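I'd been trying to get Waltraud Lenz to sit down with me for months, and when she finally said yes it was on condition that I let her look at my hair first. Fair enough! I have been growing out a fringe I cut myself (in the bathroom, with kitchen scissors, don't write in) and she had it pinned back before I'd even got my notebook out.

Waltraud has been cutting and colouring at Prullard since she finished her training, and these days the colour side is all hers. I asked her straight off what people get wrong when they decide to go grey.

"They want a date," she said. "They come in and say, by July I want it done. And I say, your hair grows how it grows. I can blend it, I can tone it, I can cut the ends so it looks meant. I can't pull it out of your head."

She did her own six years ago. Her first customer for it was Ottmar Gerlach, who'd been dyeing his dark brown for so long that his grandchildren didn't know. "He sat there like he was at the dentist. Then he rang me the next morning to say his wife had walked past him in the kitchen twice." She laughed so much telling me this that she had to put the comb down.

We got on to products, which I always do, as I'm terrible for buying them. Waltraud keeps it simple: a purple shampoo once a week and no more, a decent conditioner every wash, and a bit of oil on the ends at night. She likes the one from Nyanda but says the oil matters less than how much you put on. "Two drops. People use it like salad dressing."

And yellowing? I've seen it on my mum and I dread it. "Heat," she said. "Heat and smoke and hard water. Turn the straighteners down. If your hair smells hot, it's too hot."

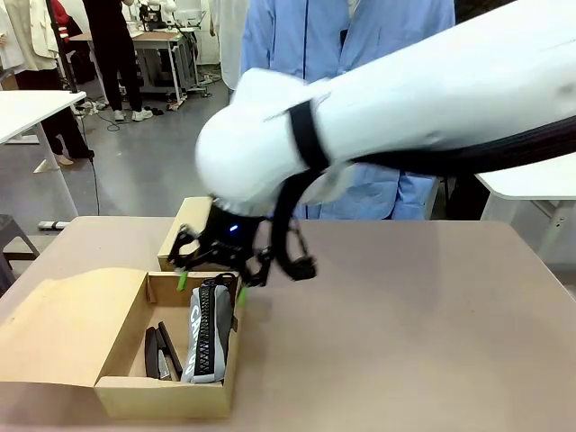
The bit I was dying to ask about was what to do with all the old stuff, the half-used box dyes and clips and brushes that don't suit the new colour. Waltraud is ruthless. Half a bottle of mixed dye goes out, no arguments, and so does anything you can't remember buying. What's left has to fit in one cardboard box, shoebox-sized with the lid attached, and if the lid won't fold down you've kept too much. I went home and tried it and my lid stayed up at the back for two days while I argued with myself over a crimper.

I asked if she ever tells people not to do it. She thought about that for a while, fiddling with my fringe.

"If they're doing it for somebody else, I say wait. Have a trim, have a coffee, come back in the spring. Most of them come back. One lady went bright copper instead and she looked marvellous, so what do I know?"

My fringe, by the way, is now side-swept and I've been told to leave it alone.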